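Table Janmont Sundgate, plateau gris : mon avis après onze mois

Publié le 2024-08-26

J'ai acheté la Sundgate de Janmont en septembre dernier pour remplacer un bureau d'angle qui prenait trop de place. Je travaille chez moi quatre jours par semaine, et le reste du temps la table sert à peu près à tout : couture, colis, papiers, quelques repas. Je l'utilise donc beaucoup, et j'ai attendu d'avoir du recul avant d'en parler. La plupart des avis que j'avais lus avant de commander dataient de la semaine de la livraison, ce qui ne m'avait pas beaucoup aidé.

Je l'ai payée plein tarif, sur le site de la marque.

La commande et la livraison

Le site annonçait 9 jours de délai, il en a fallu 19. Le service client a répondu à mes deux messages, poliment, sans donner de date. Le transporteur a fini par appeler la veille pour convenir d'un créneau. La livraison se fait au pied de l'immeuble, c'est écrit dans les conditions mais en petit. Il y a deux colis : le plateau d'un côté, le piètement et la visserie de l'autre. Celui du plateau est franchement lourd et n'a pas de poignées. Prévoyez quelqu'un, surtout s'il y a un escalier tournant comme chez moi.

L'emballage est correct. Des coins en carton épais, une mousse fine sur les deux faces, du ruban adhésif partout. Rien n'était abîmé à l'arrivée, sauf un des quatre patins, fendu. J'ai envoyé une photo et j'en ai reçu un autre par courrier dans la semaine.

Le montage

La notice tient sur une feuille pliée. Les dessins sont clairs, à part l'étape 5 où les deux traverses paraissent identiques alors que l'une a un perçage de plus. Je les ai inversées. Il a fallu dévisser, retourner et recommencer. Si vous montez cette table, posez les deux traverses côte à côte par terre et comparez-les avant de commencer.

La clé fournie fait le travail mais elle fatigue la main. J'ai pris la mienne au bout de quatre vis. Les inserts sous le plateau sont déjà en place et bien alignés, toutes les vis sont entrées sans forcer. J'ai mis une heure et demie, erreur comprise. La marque parle de trente minutes, ce qui me semble possible à deux et quand on l'a déjà fait.

Un détail agaçant : il manquait une rondelle et il y avait une vis en trop. J'ai trouvé une rondelle dans ma boîte à outils et je n'ai pas réclamé.

La stabilité

C'est le point fort. Le piètement est large, les patins se règlent un par un, et une fois le réglage fait la table ne bouge pas. J'ai un vieux parquet avec un creux côté fenêtre. Il a fallu dévisser un patin de plusieurs tours pour rattraper, la course était suffisante. Quand je tape au clavier l'écran ne tremble pas. Quand je couds, la machine à pleine vitesse transmet un peu de vibration, mais bien moins que sur l'ancien bureau.

J'ai resserré toutes les vis après un mois, comme le conseille la notice. Deux avaient pris un peu de jeu. Depuis, rien à signaler.

Le plateau

Je suis plus partagé. La finition grise mate est agréable à regarder, elle ne renvoie pas la lumière de la fenêtre, et c'est pour ça que je l'ai choisie. L'aspect légèrement moucheté est plus discret que sur les photos du site. Par contre, un mat de ce genre demande de l'attention. Les traces de doigts, la poussière et les petits frottements s'y lisent facilement, surtout en lumière rasante le matin.

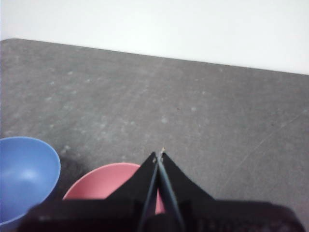

Plateau gris mat, avec des marques claires en surface et une fine rayure sur la droite.

Pour l'entretien, j'ai essayé plusieurs choses. Le chiffon microfibre sec déplace la poussière plus qu'il ne l'enlève. Humide, il marche bien, à condition de passer un second chiffon sec tout de suite après, sinon il reste des auréoles. Le nettoyant multi-usages que j'avais sous l'évier laissait un voile, je l'ai abandonné. Maintenant j'utilise de l'eau tiède avec une goutte de liquide vaisselle, une fois par semaine, et c'est ce qui donne le meilleur résultat.

Les taches de café partent si on s'en occupe dans l'heure. Une trace de feutre a demandé de l'alcool ménager sur un coton, je n'ai pas vu de décoloration ensuite. Le ruban adhésif, lui, est à éviter : j'en avais collé un morceau pour tenir un câble et j'ai mis une bonne demi-heure à enlever la colle en frottant doucement.

Pour les rayures, c'est moins bon. Tout ce qui est dur et que l'on traîne finit par marquer. Le dessous d'un bol en grès, par exemple, je le soulève maintenant au lieu de le pousser. Janmont vend un sous-main assorti, que je trouve cher pour ce que c'est. J'ai pris un simple tapis de bureau en feutre, un Grunis, qui couvre la zone du clavier et de la souris. Il peluche un peu mais il protège. Pour la couture je pose une planche de découpe par-dessus, et là je n'ai plus de souci.

La chaleur, je n'ai pas cherché à la tester. La notice demande un dessous-de-plat, j'en mets un.

Les dimensions à l'usage

La profondeur est confortable. On peut mettre un écran au fond et garder de quoi écrire devant, coudes posés. En longueur, deux personnes peuvent travailler côte à côte sans se gêner, à condition de ne pas étaler trop de dossiers. Pour manger, je dirais quatre places, la cinquième tombe sur un pied.

La hauteur est fixe. Elle me convient (je suis de taille moyenne), mais une personne plus petite aura sans doute besoin d'un repose-pieds. J'aurais aimé une version réglable, elle n'existe pas dans cette gamme.

Attention aux fauteuils à accoudoirs hauts. La traverse avant descend assez bas et mon ancien fauteuil ne passait pas dessous. J'ai démonté les accoudoirs. Mesurez avant d'acheter, la cote sous traverse ne figure pas sur la fiche produit et je l'ai obtenue seulement en écrivant au service client.

Les câbles

Aucun passe-câble, aucune goulotte. C'est dommage à ce prix. On peut visser quelque chose dessous, l'épaisseur le permet avec des vis courtes, mais il faut percer soi-même. J'ai fixé une goulotte métallique achetée à part et une multiprise à l'intérieur. C'est propre, on ne voit plus rien depuis le canapé. Comptez un après-midi si vous n'êtes pas bricoleur, et vérifiez deux fois la longueur des vis.

Comparaison avec la Guerra

J'avais hésité avec la Guerra, que j'ai pu voir montée en magasin. Elle est plus légère, plus facile à déplacer, et elle a un petit tiroir bien pratique. Son plateau est satiné et se nettoie d'un coup d'éponge. En revanche elle bougeait nettement quand on appuyait sur un coin, et avec une machine à coudre c'était éliminatoire pour moi. Pour un ordinateur portable et un peu de papier, je la conseillerais avant la Sundgate. Pour un usage plus lourd, non.

Le bruit, l'odeur, les petites choses

À l'ouverture des cartons il y avait une odeur assez forte. J'ai laissé la fenêtre ouverte deux jours et elle a disparu en moins d'une semaine. Le plateau est froid sous les avant-bras en hiver, le tapis en feutre règle la question. Les objets que l'on pose font un bruit mat, assez sourd, pas désagréable.

Les chants sont bien finis, sans arête coupante. Un angle a pris un choc de balai d'aspirateur et n'a pas bougé.

La référence du coloris est la 2682, à noter si vous voulez commander le banc ou l'étagère plus tard. Il y a deux gris très proches au catalogue et les vignettes du site ne permettent pas de les distinguer. J'ai failli me tromper en commandant l'étagère.

Ce que j'aime
Une table qui ne bouge pas, même sur un sol irrégulier
Le gris mat, sans reflets
La profondeur
Un service client lent mais qui envoie les pièces

Ce que j'aime moins
Le plateau marque facilement
Rien pour les câbles
La notice à l'étape des traverses
Le délai, qui a doublé
La traverse trop basse pour certains fauteuils

Est-ce que je la rachèterais ? Oui, mais dans un autre coloris. La version claire, que j'ai vue depuis chez des amis, supporte beaucoup mieux le quotidien. Si vous tenez au gris, achetez le tapis en même temps que la table et posez-le dès le premier jour, j'ai attendu trois mois et je le regrette.

Note : 7 sur 10. Je mettrais un point de plus pour un usage de bureau seul, et un de moins pour une table de repas avec de jeunes enfants.

Mise à jour sur la garantie, puisqu'on me l'a demandé en commentaire : elle couvre le piètement et les inserts, pas l'usure de la surface. Gardez la facture, le numéro de commande seul ne leur a pas suffi quand j'ai réclamé le patin.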